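Workshop notebook — Textile Conservation, Burnum store
Monday, entry by Nerys Powell
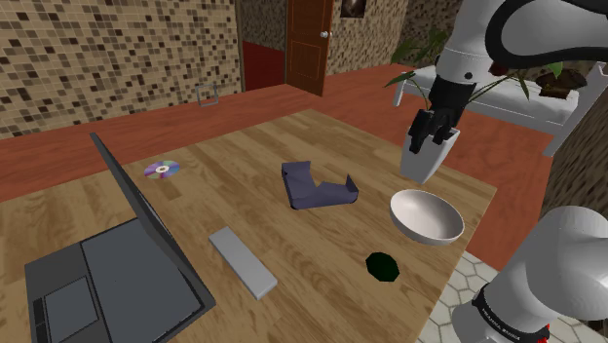

Work resumed at 9:15 on the Darkska banner, accession 2768. The relative humidity in the workroom had settled at 52 per cent overnight and the banner was judged fit to handle. Hatem Saber and the undersigned turned it face down on the padded bench and removed the remainder of the old cotton lining.

The lining had been attached with a coarse running stitch in grey thread, almost certainly during the Wadasville repairs. No record of those repairs has been found. The stitches were cut singly from the reverse and withdrawn with tweezers. Two had passed through the painted area near the lower scroll and were left in place pending advice from the paintings section. Their positions are marked on the overlay.

Condition of the silk beneath is better than the April survey suggested. The ground fabric is sound along the hoist side and across the upper third. Splitting is confined to the fold lines, and the worst of it follows the second fold from the bottom, where the weft has parted for most of the width. The fringe is discoloured but firmly attached.

Surface cleaning of the reverse was carried out by low-suction vacuum through a nylon screen. Soiling came away evenly. A sample of the dust from the bottom hem has been bagged and labelled for Zineb Metwally, who asked for it in connection with the frass found in the adjoining drawer. No live insects were seen.

Dye tests: the red and the dark green were spotted with deionised water and blotted for eight minutes each. The green is fast. The red bled slightly at the second spot — wet cleaning is therefore ruled out for the whole object. Hiba Harb has been informed and will amend the treatment proposal before it goes to the lender.

Support fabric: the silk crepeline dyed last week is too yellow against the original when viewed in daylight. A further length is to be dyed with the blue component raised. Ayman Tawfik to prepare the bath and to enter the recipe in the dye book, including the weight of the dry fabric, which was omitted last time.

Humidification of the lower folds was deferred. The glass weights had not come back from Suvarna and the substitutes in the cupboard have chipped edges. They should be discarded.

Banner covered with acid-free tissue and polyethylene at 4:40. Bench to remain reserved.

Outstanding:
Paintings section to inspect the two retained stitches
Replacement filter for the vacuum
Raking-light photographs of the second fold before any support is applied

N.P.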